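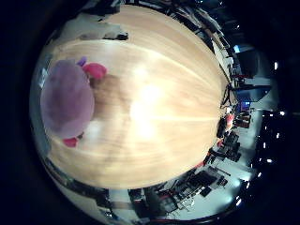
About Sulten

Sulten imports, grades and packs dried fruit. We supply bakeries, cereal makers, grocery distributors and a limited number of restaurants. Our main lines are figs, apricots, prunes and sour cherries, with dates handled on request. We do not sell fresh fruit, nuts or candied fruit.

What We Do

We buy whole fruit from growers and drying yards, inspect it on arrival, sort it by size and condition, and pack it to order. Some customers need whole fruit with the stem on. Others need paste, diced pieces or sliced fruit coated with rice flour so that it runs through a depositor without clumping. We produce all of these forms in the same building, on two lines. One line is for whole fruit. The other is for cut fruit and paste.

The business began as a fig importer. Apricots were added when several bakery customers asked for a second fruit that could be delivered on the same pallet. Prunes followed, then sour cherries. Figs still account for the largest share of our volume and take up most of our storage from October through the winter.

Our Product Names

Fruit leaves our plant under one of three names. The name refers to the grade and form, and is printed on the case next to the lot code.

Flosimell
Whole fruit, first grade. Figs in this grade are light in color, soft when pressed, and free of splits longer than the eye of the fruit. Apricots are whole or cleanly halved, with no slabs. Flosimell is mostly bought by grocery distributors and by restaurants that serve the fruit with cheese.

Caruso
Diced and sliced fruit for baking and cereal. Standard dice is available in two sizes. Caruso fruit is held at a lower moisture level than Flosimell, as wetter fruit will bleed sugar into the surrounding dough and soften dry cereal. Rice flour is the standard coating. Oat flour and sunflower oil are available, with a longer lead time.

Rustitik
Paste and second-grade whole fruit. The whole fruit in this line has the same flavor and the same limits for defects that affect safety, but color and shape vary. Paste is milled from fruit only. No sugar, glucose syrup or preservative is added, and the paste is screened for seeds and stem pieces according to the fruit. Fig paste keeps its seeds.

How Fruit Is Dried

Growers we buy from use two methods. Sun drying is used for figs and for part of the apricot crop. Figs partly dry on the tree, drop, and are gathered and finished on trays. Apricots are cut, pitted and laid out cup side up. The length of time on the trays depends on the weather and on fruit size. Trays are covered or moved under a roof when rain is expected.

Tunnel drying is used for prunes and sour cherries. Warm air is moved over stacked trays in an enclosed tunnel until the fruit reaches the moisture level agreed with the buyer. The method costs more in fuel, but the result is more even from tray to tray. Plums dry to prunes with the pit in, and are pitted afterward once they have been rehydrated enough for the pit to release without tearing the flesh.

We sell both sulfured and unsulfured apricots. Sulfured fruit stays orange. Unsulfured fruit turns brown and has a deeper, slightly cooked taste. The two are stored in separate bays and are never run on the same shift. Sulfur dioxide is declared on the case label and on the specification sheet. None of our figs, prunes or cherries are sulfured.

Receiving and Inspection

Each incoming lot is given a lot code at the dock and held until inspection is complete. Samples are drawn from the top, middle and bottom of the pallet stack. The checks are:

Moisture, by meter, with a second reading by oven if the first falls near the limit
Size count per pound
Insect damage, by cutting a fixed number of fruit open
Mold, by eye and under ultraviolet light for figs
Pits and pit fragments, for prunes, apricots and cherries
Foreign material, including stones, stems and tray splinters

Mold in figs deserves a separate mention. A fig can look sound from the outside and carry mold in the cavity. Under ultraviolet light, some affected figs show a bright greenish-yellow glow. These are removed by hand in a darkened sorting room. The method does not find every affected fig, so an outside laboratory also tests each fig lot for aflatoxin before release. Lots that fail are rejected. They are not blended with other lots to bring down the average.

Inspection results are kept with the lot record. Customers may ask for the record for any lot they have received.

Washing, Sorting and Packing

After release, fruit is washed in potable water and drained on a vibrating screen. Moisture is then brought to the target for the grade. Whole fruit goes to a sorting belt, where it is checked by hand and passed through a metal detector. Cut fruit is checked before and after the cutter. Prunes are also passed through an X-ray unit, which finds pit fragments that a metal detector will not.

The standard case holds a blue poly liner. Blue is used so that a torn piece of liner can be seen against the fruit. Flosimell figs are layered with paper. All other products are filled loose. Smaller retail bags are packed for distributors who order enough volume to justify a separate run.

Storage and Shelf Life

Our warehouse is held cool and dry all year. Dried fruit does not need to be frozen, but it does change in storage. Figs and dates form sugar crystals on the surface, seen as a white dusting. It is harmless and should not be confused with mold. Gentle warming will dissolve it. Apricots darken slowly, and faster if kept warm. Sour cherries are the most stable item we carry.

We advise customers to keep cases closed, off the floor, and away from strong-smelling goods such as onions and spices. Once a liner has been opened, it should be folded over and the fruit used within 14 days. Unopened cases carry a best-before date, which differs by product and is given on the specification sheet.

Growers

We buy from the same growers from year to year where the crop allows. Contracts are set before harvest and name the grade, the moisture range and the method of drying. Price is agreed in part before harvest and adjusted once the crop has been graded. In a short year we reduce the amount we sell before we buy from a drying yard that has not been visited.

Visits take place in June, ahead of the apricot harvest, and again when figs are on the trays. During a visit we look at tray condition, water source, pest control records, and the distance between drying areas and roads or livestock. The findings are shared with the grower in writing.

Ordering

The minimum order is 300 pounds, and grades and fruits may be combined on one pallet to reach it. Samples are sent without charge to food businesses. Please state the use when asking for a sample. Fruit for a scone mix and fruit for a cheese plate will come from different grades, and a sample drawn without that information is of limited value.

Custom dice sizes, moisture levels and coatings can be discussed. A trial batch is made first and approved by the customer before a full run is booked. Lead times are longest in the fall, when new crop is arriving and the dock is in constant use.

We do not sell directly to households. Distributors that carry Flosimell and Rustitik in retail bags can be named on request.

Allergens

No nuts, milk, egg, soy or sesame are handled in the building. Wheat flour is not used as a coating. Rice flour and oat flour are stored in closed bins and used only on the cut fruit line. The oat flour we buy is not certified gluten free, and products coated with it should not be used in gluten-free goods. The line is stripped and washed after each oat flour run.

Contact

Questions on specifications, lot records and samples should be sent to the quality office through the contact form. Orders and delivery questions go to the sales desk. Please include the lot code with any query on fruit already received. It is printed on the short side of the case, under the product name.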